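Fitting foam finger pads and a wrist camera to a parallel gripper

Leidy Escobar
Garstead shared workshop

These are my build notes for the second arm in the Garstead workshop, written up for anyone who wants to do the same job on theirs. Allow an evening, and leave the glue overnight before you load the fingers.

What you need

Two flat gripper fingers, already drilled
Self-adhesive foam sheet and contact cement
A small USB camera on a printed Wernelari mount
Hex keys, a sharp knife, blue threadlocker
Zip ties and 70 cm of spare cable

Step 1. Take the fingers off

Power the arm down at the supply and wait for the base light to go out. Support the wrist with one hand, then back out the bolts at the bottom of each finger. Mark the fingers L and R with tape. They look the same but the holes on mine are not quite symmetrical, and swapping them cost me an hour.

Step 2. Cut and glue the pads

Clean both fingers with alcohol. Cut each pad long enough to cover the inside face and fold over the top corner. The fold matters — a pad that stops short of the corner starts to peel the first time the finger slides under cloth.

Put a thin coat of cement on both surfaces, wait 11 minutes, then press them together starting from the bottom. Trim with a new blade. Clamp lightly between two scraps of board and leave it.

Step 3. Refit and square up

Bolt the fingers back on with one drop of threadlocker per bolt. Close the gripper slowly by hand. The pads should touch along the top first and then flatten as you squeeze. If one corner touches well before the other, loosen that finger and shift it before the threadlocker sets.

Step 4. Aim the camera

Tilt the mount until both fingertips sit in the lower part of the picture with plenty of table above them. Check it with the gripper open over a bare area of table, then check it again with cloth in the workspace. Soft things hang and fold, and they fill far more of the view than a block does.

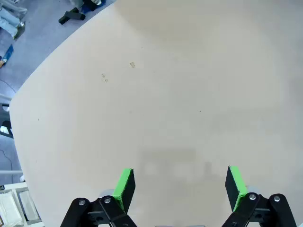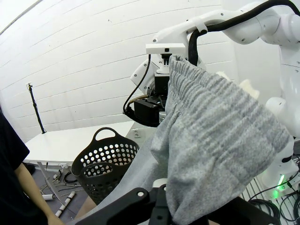

Wrist camera views: green pads open over the table in the first, gray sweatpants held up by the waistband in the second.

Step 5. Set the grip force

I use the Lozano driver board, which takes force as a plain number. Start at 40 and go up in small steps. Knit fabric needs less than you would think if you take hold of a gathered part such as a waistband. A single layer of leg slides out much more easily. My setting for sweatpants ended up at 723, and anything higher made the motor warm.

Step 6. Tie down the cables

Leave a loop at every joint that turns. Run the arm through its full range at low speed and watch each loop before you tighten the ties. Keep cables on the floor clear of wherever you stand to reset the clothes.

Check the foam after more than 40 grips. If an edge has lifted, cut a new pad. Regluing an old one has never held for me. The mount file is in the Florkenus folder on the workshop drive.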